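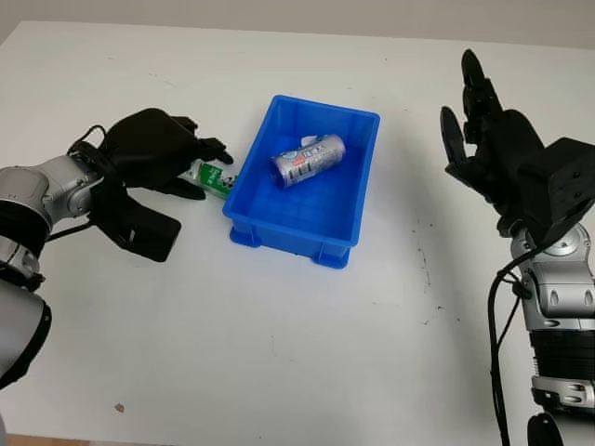 Open afternoon at the Flerngate workshop

January 12, 2025

Our members' group was invited to the open afternoon at the Trutine workshop in Flerngate, and 19 of us went. For those who could not come, I write down what we saw and what we learned. I ask you to forgive me if some technical words are not the right ones.

The main demonstration was sorting of drink packaging. The robot has two arms and two hands with fingers, and it works at a plain white table. The task sounds very small: take an empty can or a carton and put it into a blue bin. A child of four can do it, as one lady behind me remarked. But when you stand close and watch, you begin to understand why it is difficult.

The can was already lying in the bin when the left hand brought a small green and white carton to the side of it. The carton was held flat, between the fingers and the thumb, and its tip came very near to the wall of the bin. The right hand stayed open and empty on the other side. I had expected that both hands would always be busy, but the engineer told us that a waiting hand is also part of the work. It must keep out of the way and still be ready.

Cartons are harder than cans, we were told. If the hand presses too much, the carton folds, and then it has a new shape which the robot must understand again. If it presses too little, the carton slides out. The team has recorded 2000 trials with cartons and 1000 with cans, and they still want more cartons.

After the demonstration there was time for questions. Somebody asked if the robot can read what is printed on the packaging. The answer was that it does not need to read; for this task it looks mainly at shape and colour. Another visitor wanted to know the price, and to this we received a smile and no number. I asked about glass bottles. They have not started with glass yet, but the partner company Nusemero would like to see it tried before September.

We also saw the planning software, called Fahmy, on a large screen. I must admit that I did not follow all of this part. The lines showed where each arm intended to move next, and it was pleasant to guess together with the others.

Coffee was served in the front room, and the workshop gave us a printed leaflet. I have 4 spare copies, which can be collected from the table at our next meeting. Trutine would be glad to receive us again when the work with bottles has begun. If you wish to join, please write your name on the list by the door.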